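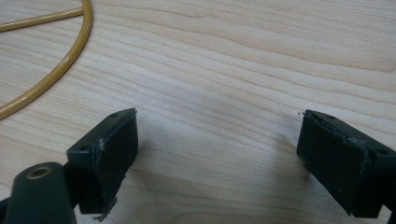 1/ Troltdale to Jedcombe by hire car: notes from the inland route, 637 km in total. Posted in order of driving.

2/ Vehicle class. The standard saloon is permitted on tarred roads only. The gravel section after Kaker requires the high-clearance category, and the hire contract states this on page 3. Read it before signing.

3/ Fuel. Pumps at Troltdale, Kaker and Jedcombe. None on the gravel. Fill up at Kaker regardless of what the gauge says.

4/ Speed. The posted limit on tar is 100. On gravel the insurance excess doubles above 80, and the tracker in the car records it.

5/ Tyres. I ran lower pressures on the gravel and reinflated at Lakatos Lodge, which has a compressor by the gate. No charge for guests.

6/ Height. The pass tops out at 1,000 m. Low gear on the descent; the bends tighten towards the bottom.

7/ Season. The river crossing is closed from October until the water drops. Katalin Sipos at the Jedcombe office confirms its status by phone, mornings only.

8/ Park permits are sold at the Kaker gate. Cards accepted. Keep the slip, it is checked again on exit.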